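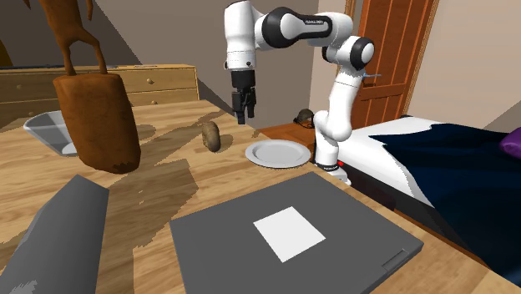 Sim bedroom, start pose. Potato to plate, gripper open.

Teleop demos fine, replay fine, trained policy stops above the potato and just hangs there

Posted by mugwort_lane, 1 October 2021
Tags: teleoperation, imitation learning, simulation

Trying to teach a simulated arm one task by driving it remotely. Pick up the potato, put it on the plate. That's the whole job. I drive with a 3D mouse, keyboard key for the gripper, and I record at whatever rate the sim gives me (set to 14 Hz, seems to hold).

I have 43 demos now. All by me, all successes, I threw the failed ones out. If I replay any of them open loop from the same start they work. So recording is OK I think?

Then I train on them, plain behavior cloning, two cameras plus joint positions in, end effector deltas and gripper open/close out. Loss looks great. I run it and the arm moves over the middle of the table, comes down a little, and stops. Fingers open, well above the potato. Sits there until timeout. Sometimes it twitches. Once in a while it gets all the way down and closes next to the potato, grabs air, then carries the air to the plate very confidently.

Things I already tried:
- training longer (3000 epochs, no change past the first few hundred)
- bigger network, worse
- moved the potato to the exact spot from demo 1, a bit better, still hangs most runs
- turned off the wrist camera, much worse

Room is the cluttered one from the scene pack. Laptop in front, wooden sculpture on the left, tray, bed next to the table. I didn't want to strip it out because the real desk will be a mess too. Is the clutter the problem? Or do I just need more demos? I'd rather not sit and do several hundred of these, my wrist is already unhappy.

Also if it matters the potato start position is random inside a small square, the plate never moves.

Reiko Honda

Not the clutter, or not mainly. I'd bet on your pauses.

Open a few demos and plot the speed of the end effector. When you drive with a 3D mouse you come over the object, stop, lean in to the screen, work out if you're lined up, then go down. Every demo has that stop in it. So at that height the network sees a pile of frames where the right answer is "don't move", and nothing in the image tells it when the wait is over. It learns to wait. Then it waits forever, since the next picture looks exactly like the last one.

What I'd do, in this order:

1. Drop the frames where the motion is almost zero AND the gripper command didn't change. Keep the ones around a gripper change or you'll break the grasp. Set the threshold by eye.

2. Retrain, same settings, change nothing else. You want to know if this was it.

3. Have it predict a short chunk of actions instead of one. It helps it push through whatever hesitations are left. Try 3 steps first, then longer.

4. Look at your joint inputs. If the policy gets joint velocity or the previous action as an input, take that out for now. "I was still, so I stay still" is a very easy thing to learn from human demos.

The grabbing air thing is a different problem. You threw out every failed demo, so it has never seen the gripper a bit off to the side and you fixing it. You don't want whole failures in there, but you do want recoveries. Drive it on purpose to the wrong place, start recording THERE, then correct and finish. A couple dozen like that will do more for you than hundreds more clean ones.

And the plate never moving is why it carries nothing so happily. It doesn't need to look, it memorized the trip. Move the plate a little between demos, same way you do with the potato. Keep it where the arm can reach comfortably, right by the base is a tight fold for the elbow on most arms this shape.

Practice the drive a few times before recording, too. My first twenty on any new task are junk and I delete them. Smooth and a bit slow beats fast with stops.

skinley_fan_88

just use Skinley, it has a teleop recorder built in and you can set it to skip idle frames. works for me. havent tried it with potatos lol

also check your gripper key is getting logged on the same tick as the pose. mine was one tick late for a WEEK

old_benchtop

Agree with Reiko on the pauses. Adding some stuff since we went through the same thing at Plasorel, sim first and then the real arm.

Depth. On a flat monitor you can't judge height over a small lumpy thing, which is half of why you stop up there. Put the wrist camera view in a second window, big, next to the main one. Or draw a vertical line down from the gripper in the operator view ONLY — not in the images you record, or the policy will learn to follow the line and then you have no line on the real robot. Ask me how I know.

Potato isn't round. Look at which way it's lying. If you always come in with the fingers at the same angle and the potato spawns rotated, some grasps will be squeezing the long way and slipping. Either turn the wrist to match in every demo, or lock the spawn rotation till the basic thing works. Mixing both styles in one set is the worst option, it averages them.

Clutter: leave it, but shift it around some. If the laptop is always in exactly the same place the network can use it as a ruler. Fine in sim, bad later on your actual desk. Nudge it between batches, no need for every demo.

Hand guiding, if you get a real arm at some point: grabbing the arm and moving it yourself is way quicker than the mouse and you get fewer stops. But your hands end up in the camera view. We do it by hand guiding once, saving the joint path, then letting the arm replay it alone while the cameras record. Takes twice as long per demo, still worth it to me.

On how many demos, for one object and one plate, I'd stay where you are till the pauses are out. Then add the recovery ones. More of the same won't fix it.

mugwort_lane

OK plotted the speed and yeah. Big flat section in every single one, right over the potato. Worse than I thought, some are longer than the rest of the demo put together.

Filtering now, keeping frames near the gripper change like you said. Previous action WAS in the inputs, taking it out after the first retrain so I don't change two things at once. Will do the moved plate batch tonight if my wrist allows.

old_benchtop what did you use for the second window, same render at lower res or a separate camera? Mine drops frames with both open.

old_benchtop

Same render, lower res, just displayed bigger. Looks ugly, doesn't matter. Record at full size in a second pass by replaying the actions with no windows open.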